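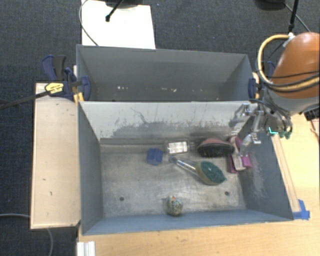 Aurelio Cortés wrote to me after my last post to say that my red cabbage indicator was never going to work in a kitchen with water as hard as mine, and that I should stop blaming the cabbage. Fair enough! He also said I was boiling it to death, which I was.

So I spent a good part of November doing the whole thing over, and I'm going to tell you how it went because a few of you asked (and because my family has stopped listening to me talk about it).

If you missed the earlier post, the idea is simple. Red cabbage has a pigment in it that changes color depending on whether it's sitting in an acid or a base. You get the pigment out with hot water, add a splash of it to whatever you want to test, and look at the color. Pink or red for acids, purple in the middle, blue and then green as you head toward the bases, and yellow at the far end if you have something really strong, which I don't keep in the house.

My problem last time was that the juice came out blue before I'd added anything to it. I figured I'd bought a weird cabbage. But my tap water is on the alkaline side, and the pigment was just telling me so. This time I bought a jug of distilled water, chopped up half a small cabbage, poured the water over it just off the boil, and walked away for 17 minutes. (I meant to do 15. The phone rang.) I strained it through a coffee filter and got the most gorgeous deep purple, like grape soda. I may have yelled.

Then I lined up 11 little glasses and went through the cupboards. White vinegar went hot pink right away. Lemon juice did the same, maybe a touch redder. Club soda was a softer pinkish purple, and if you leave it out to go flat it creeps back toward plain purple, so test it fresh. Baking soda in distilled water gave me a nice clear blue. Washing soda went green, and that one I'd save for when you have gloves on.

Milk was a letdown. It turned a sort of pale lilac and I couldn't tell you much from it, since the white washes everything out. Egg white, though! Blue-green and stringy and kind of disgusting. The kids next door would love it.

And I put tap water in the last glass, for Aurelio. Blue. He gets to be smug.

Two things I'd do differently. I'd put the glasses on white paper from the start, because my counter is brown and I kept second-guessing the purples. And I'd make less juice. I had over 4 cups of it, and by the second morning the fridge smelled so strongly of cabbage that the butter tasted of it. You can freeze the extra in an ice cube tray, so that's where the rest of mine went, next to the peas with a label on it.

Next I want to try soaking coffee filters in the stuff and drying them for test strips. My first batch dried blotchy, so I'm going to try a stronger brew and two coats. If you've had luck with a particular kind of paper, leave me a comment.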